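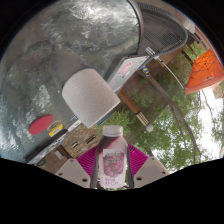
**図1** ぶどうジュースのボトル。肩のあたりで色が淡くなる。

## 3. 飲みものの色をどう呼ぶか

### 3.1 そもそもの話

前の節では布と塗料の色名を扱いましたが、そこで出てきた言い方はわりとおとなしいものでした。えんじ、紺、からし色。辞書を引けばだいたい載っています。ところが話が台所に移ったとたん、みなさんの言葉がぐっと自由になるんです。「薬っぽい紫」「冷蔵庫の奥の色」「祖母の梅酒の、下のほう」。録音を聞き返しながら、わたしは何度も吹き出しそうになりました(実際、一か所は自分の笑い声が大きすぎて書き起こせませんでした。すみません)。

で、この節では果汁飲料にしぼって、家庭の中で色がどう呼ばれているかを見ていきます。果汁を選んだのは、色名と果物名が重なりやすいからです。ぶどう色、もも色、だいだい。名前が先にあって色があとからついてくるのか、色を見てから名前を探すのか、そのあたりがいちばんこんがらがっている領域だと思うんですね。

「ぶどう色」という言葉ひとつとっても、かなりやっかいです。年配の協力者にとってはくすんだ赤紫のことで、「えび色」と同じだとおっしゃる方もいました。もともと葡萄と書いて「えび」と読ませていたわけですから、筋は通っています。若い協力者に同じ言葉を渡すと、もっと青に寄った、ガムや飴の包み紙のような紫を指します。二人とも「ぶどうの色ですよ、ふつうに」と言うんですけど、色見本の上では指がずいぶん離れたところに着地する。この「ふつうに」が曲者で、以下の話の半分くらいはこの一語をめぐるものです。

### 3.2 聞き取りのやりかた

聞き取りは港町Dusportの12世帯にお願いしました。訪問は2月に始めています。最初は質問紙を配るつもりで、立派な表まで作ったのですが、予備調査の段階でHa-rang Wooに「これ、答えるほうは退屈ですよ」と言われてしまい、結局やめました。代わりにやったのは、ふだん飲んでいるものについて雑談をしてもらって、その中に出てきた色の言い方を拾う、というだけのことです。雑談なので、当然よくそれます。ご近所の工事の話、犬の話、Skimwood通りにあった喫茶店のソーダ水の話。それた部分も消さずに残してあります。あとで読むと、色の言葉はたいてい本題に戻る直前か、それる直前に出てきているんですよ。

拾えた言い方は157件でした。同じ人が同じ言葉をくり返した場合は一件とし、「赤」と「赤っぽい」は別のものとして扱っています。ここは議論のあるところで、語尾の「っぽい」を程度の表現とみなして本体の色名にまとめてしまう立場もあります。わたしもはじめはそうするつもりでした。でも、聞いていると「っぽい」は程度を弱めているというより、話し手が「正式な名前は別にあるんでしょうけど」と遠慮している印なんです。まとめてしまうとその遠慮が見えなくなるので、今回は分けました。

分類は二人で別々に行い、食いちがったものは話し合って決めました。食いちがいの大半は、たとえ(「夕方みたいな色」)と色名(「夕焼け色」)の境目です。境目の判断基準は次のとおり。

- 「〜色」の形で、ほかの物にも使えるなら色名とする
- 「〜みたいな」「〜の感じ」がつくものは、たとえとする
- どちらの形も同じ人が使っていたら、先に出たほうをとる

三つめの基準は正直かなり苦しまぎれです。Byunの査読会でも突っこまれました。代案があればぜひ教えてください、本気で待っています。

### 3.3 果物の名前と色の名前

果物名がそのまま色名になるとき、話し手が思い浮かべているのは皮なのか、実なのか、汁なのか。これがぶどうの場合、きれいに分かれます。皮は紫、実は緑がかった半透明、汁は赤紫。ひとつの果物に三つの色があるのに、「ぶどう色」と言ったときに実の色を指した人は一人もいませんでした。皮か、汁か、です。

図1のような紫がかった濃い赤になると、もう呼び名がばらばらになります。同じような色の飲みものについて、ある方は「ワインの色」、お孫さんは「ぶどう」、間にすわっていた娘さんは「あずき」。しかも三人とも相手の言い方を聞いて「ああ、それそれ」とうなずいているんです。訂正しない。会話としては完全に成立していて、わたしだけがメモをとりながら混乱していました。

こういうときに辞書的な意味の一致を前提にすると、たぶん話を見誤ります。家庭の中の色名は、色そのものを伝えるよりも、どの飲みものの話をしているかを伝えるために使われている場面が多い。「あの赤いの取って」と言われて、冷蔵庫の中に赤いものがいくつあっても、家族はちゃんと正しいほうを取ります。赤いのは、いつもの、あれ。ほとんど固有名詞です。

ある世帯では「みどりのやつ」がりんごジュースのことでした。中身は薄い黄色だそうです。なぜ緑なのかと聞くと、昔買っていた品の紙パックが緑だったからで、品を変えたあとも呼び名だけ残ったとのこと。よそから来たお嫁さんが最初の夏にこれで青汁を出してしまった、というお話もいただきました。こういう化石のような呼び名は、今回はっきり由来のわかったものだけで6件あります。由来を思い出せない、というものを入れればもっと増えるはずです。

### 3.4 薄い色はむずかしい

濃い色はまだいいんです。ばらばらでも、みなさん迷わず即答してくださいますから。困るのは薄い色、それも濁りのある薄い色です。
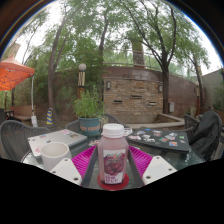
*Vurkthorpe 生活語彙研究班*

ピンクで、すこし濁っている。こういう飲みものの色を聞かれると、協力者の多くがまず黙りました。録音では約5秒の沈黙がよく入っています。それから「ピンク……ですけど、ピンクじゃないですよね」と続く。桃色と言う人もいましたが、桃のジュースとまぎらわしいのでやっぱりやめます、と自分で取り下げた方もいます。果物名と色名が重なっていることの不便さが、こんなところで顔を出すんですね。

濁りの言い方も独特でした。布や塗料の聞き取りでは「くすんだ」がよく使われていたのに、飲みものになると「くすんだ」はまず出てきません。代わりに「とろっとした」「牛乳が入ったような」「ぼんやりした」。どうも、飲みものに「くすんだ」を使うと古くなったように聞こえるらしく、おいしくなさそうだから言いたくない、とはっきりおっしゃった方もいました。食べものや飲みものの色名には、こういう遠慮がついてまわります。茶色いおかずを「茶色」と言わずに「しょうゆ色」と言うのも同じ仲間でしょう。わたしの母はしょっちゅう言います。

もうひとつ面白かったのが、薄さを濃さの側から言うか、水の側から言うかという違いです。「薄いぶどう色」と言う人と、「水に赤をたらした色」と言う人。前者は完成品の色から引き算をしていて、後者は透明から足し算をしている。家で自分でシロップを割る習慣のある世帯では後者の言い方が目立ちました。梅や紫蘇を毎年漬けているお宅では、足し算の語彙がおどろくほど細かくて、「一さじ」「二さじ」がそのまま色の段階の名前になっています。「これは三さじだね」と言われても、こちらにはさっぱりなんですが、ご家族のあいだでは通じています。紫蘇の三さじと梅の三さじが同じ色のはずもないのに、そこは気にならないそうです。

### 3.5 器と光のこと

聞き取りの途中で気づいて、あわてて質問に加えたのが器の話です。同じ飲みものでも、瓶や容器に入っているときと、コップに注いだあととで呼び名が変わる人がかなりいました。容器のままなら「紫」、コップでは「赤」。層が薄くなれば色も明るく見えますから、物としては何も不思議ではありません。ただ、本人たちは変えているつもりがないようで、録音をお聞かせすると「あら、そんなこと言ってます?」とびっくりされます。

縁側や庭で飲むと色が違う、という話も何度か出ました。夏のあいだは外のテーブルで飲むのが習慣だという方は、台所での呼び名と庭での呼び名を別々に持っていて、これは本当にうらやましい語彙だと思いました。庭のほうの名前は「ひなたの赤」です。冬はどうするんですかとうかがったら、冬は飲まないとのお返事でした。

呼び名が揺れるこの現象を、先行研究にならって「文脈による変動」と片づけることもできます。でも、わたしとしては変動という言葉があまり好きになれません。基準になる正しい呼び名がどこかにあって、そこから揺れているように聞こえるからです。ひなたの赤は、台所の紫の揺れたものでしょうか。当人にとっては両方ともちゃんとした名前で、使う場所が違うだけのように思えます。この点は次の節で、布の洗濯前後の呼び名と並べてもう一度考えます。

### 3.6 おことわり

いくつか弱いところを書いておきます。まず、協力してくださったのが飲みものの話を楽しめる方ばかりだったこと。興味のない方は、声をおかけした段階で断っていらっしゃるので、色名の豊かさは多めに出ているはずです。次に、訪問の時間帯が午後にかたよっていて、朝の食卓の言い方がほとんど拾えていません。朝は言葉が短くなる気がするので、ここはぜひ埋めたいところです。

子どもの語彙も今回は参考程度にとどめました。家族の前で話してもらうと、どうしても大人の言い方をまねるんですね。一人だけ、おじいさんの「えび色」を完璧に使いこなす小学生がいて、学校でも使っているのかと聞いたら「学校では紫って言う」とのことでした。この使い分けについては、別の原稿で書く予定です。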